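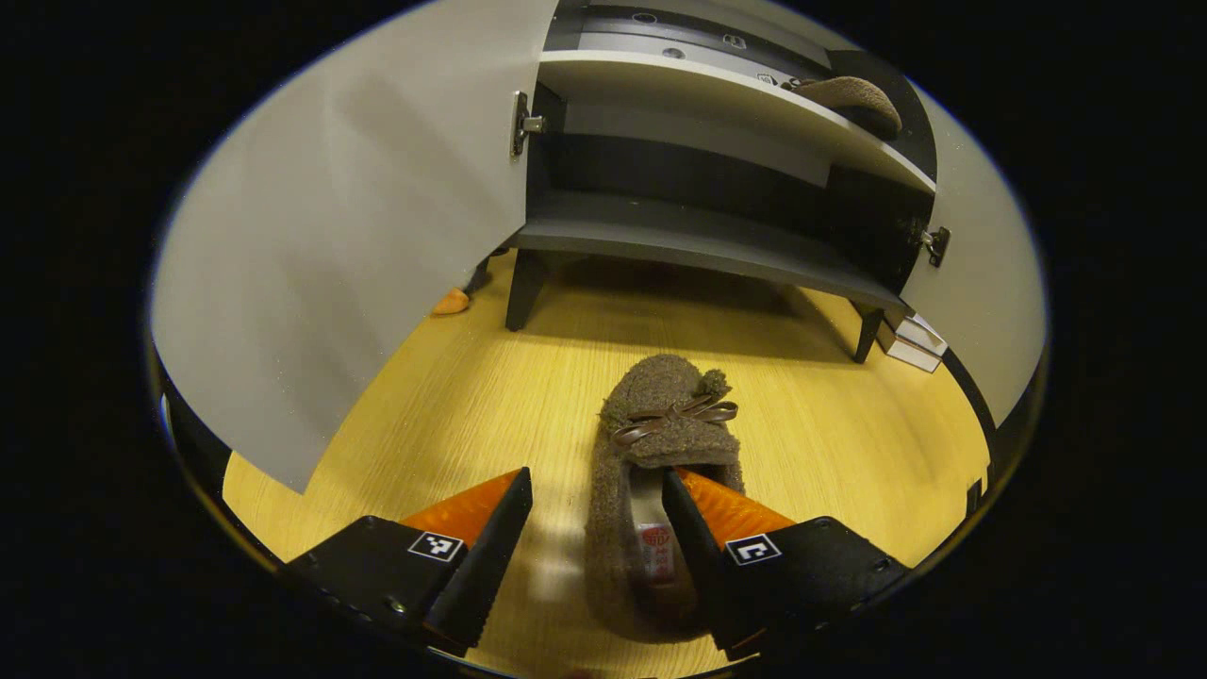

2. Slipper task, grip results

Me (Wilma Gunn) taking notes again, so forgive the typing! Érica Nogueira took us through the Clodeck set: 3,923 hand-held demos, 597 of them shoes and slippers. Her new method labels each grasp by where the fingertips sit. One finger inside the opening and one outside, near the heel, now gets its own class (we're calling it "heel pinch", sorry). Trained on roughly 200 of those, the policy dropped far fewer slippers than the old one did. I asked if fuzzy uppers fool it and she thinks a bit, yes.

Agreed: keep the open cabinet in the setup, add smooth shoes next.

3. Actions

Érica: rerun with 4 seeds, send plots to Rikance.
Me: relabel the leftover November clips.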